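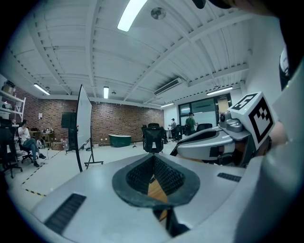 Von: Haoran Hao
An: Liste Raumakustik
Betreff: Re: Nachhallzeit im Probenraum, Messung vor Einbau

Übersicht > Archiv > August > Raumakustik

Zurück | Weiter | Thread | Autor | Suche

Hallo Eleri, hallo Liste,

Eleri Jenkins schrieb:
> Wir haben im Probenraum in Plandthorpe bei 500 Hz eine Nachhallzeit
> von 1,4 s gemessen, bei 125 Hz sogar 2,1 s. Themba schlägt vor, die
> Rückwand komplett mit Pyramidenschaum zu bekleben. Reicht das?
> Einbau wäre noch vor Probenbeginn möglich.

Für die Mitten ja, für den Bass nein. Schaum mit 50 mm Bautiefe wirkt als poröser Absorber erst dort, wo die Schallschnelle im Material nennenswert ist. Bei 125 Hz liegt das erste Schnellemaximum 69 cm vor der Wand. Die Pyramidenform ändert daran wenig, sie verbessert vor allem den Übergang bei hohen Frequenzen.

Wenn ihr die ganze Rückwand beklebt, fällt der Nachhall oberhalb von 1.000 Hz stark ab, der Bass bleibt stehen. Das Ergebnis klingt dumpf, und die Bläser spielen lauter, um das auszugleichen. Diesen Fehler haben wir in Sitimbridge gemacht und die Hälfte der Platten wieder abgenommen.

Mein Vorschlag:
– zuerst zwei Raumecken mit Mineralwolle füllen, Kantenlänge 60 cm, raumhoch, mit Stoff bespannt
– dann neu messen, gleiche Mikrofonpositionen
– erst danach über Schaum an der Rückwand entscheiden, höchstens 25 Prozent der Fläche

Zur Messung noch eine Frage: War der Raum bestuhlt? Bei 521 Kubikmetern macht gepolstertes Gestühl in den Mitten einiges aus. Und bitte die Terzwerte schicken, die Oktavwerte verdecken einzelne Raummoden.

Brandverhalten beim Hersteller schriftlich bestätigen lassen – das Datenblatt von Prullent nennt nur die Rohdichte.

Gruß
Haoran

Weitere Beiträge im Archiv
Impulsantwort mit Luftballon, Streuung der Werte (Fulgencio Ocampo)
Re: Plattenschwinger, Abstimmung auf 80 Hz (Themba Zwane)
Trittschall unter dem Podest (Teodoro Galindo)
Suche Messmikrofon, gebraucht (Eleri Jenkins)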